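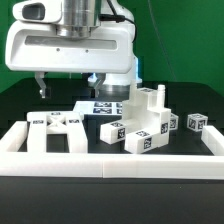

How long should one demonstration at an open day be?
Short enough that a visitor who arrives in the middle can wait for the next start. In our case this meant one assembly task per cycle, with a pause for questions before the objects were put back.

Figure 2. Workspace used at the Masuleck open day. White parts with fiducial markers stand on a black tabletop inside a white border; the gripper is open and holds nothing.

4.2 Public demonstration

The open day at the Masuleck laboratory took place on 05/03/2023. We used this occasion to observe how the system behaves outside of our usual test hours, when people are talking near the table and the operator is often interrupted. The visitors were not participants in a study and no personal data were collected from them. A total of 224 persons signed the guest list at the entrance, but we do not know how many of them stopped at our station.

The setup was the same as in Section 4.1, with the green backdrop and the bordered work area (Figure 2). The marker sheet lies flat on the table, and the parts carry their own markers, in most cases on more than one face. This redundancy was important in February, during the rehearsals, when the planner of Zernik lost the pose of a part each time the gripper passed in front of its only marker. After we added the additional markers, such losses became rare, and we did not change the planner itself.

Each cycle began with a pose check of all parts. The operator, Damián Domínguez, then started the sequence from the console and explained the steps to the visitors. The arm speed was limited to 20 percent of the maximum value. We had first planned a higher speed, but the safety officer of the Heffernan building asked for the lower one, and we think now that it was the better choice – visitors could follow the motion and ask about it while it was still going on.

The questions were noted by hand by Devendra Pathak. Many visitors wanted to know what the printed squares are for. A simple answer was sufficient for most of them: each square has a different pattern, and the camera uses it to know which object it sees and how the object is turned. Children asked more often whether the robot can make a mistake. For this question we kept one cycle in which the operator moved a part by hand after the pose check, so that the arm had to stop and look again. This cycle was requested several times and it was also the most useful for us, as it showed a delay in the Lekus driver that we had not seen in the laboratory tests. The driver kept the old pose in its buffer for 1000 ms before it accepted the new one.

We must mention two limits of these observations. First, the operator could choose when to start a cycle, and he naturally waited until the work area was free of hands and shadows. Second, the log was stopped during the lunch break and was started again too late, so that the first cycles of the afternoon are missing. For these reasons we report no success rate for the open day. The corrected driver is evaluated in Section 5 under the same lighting, with the public absent.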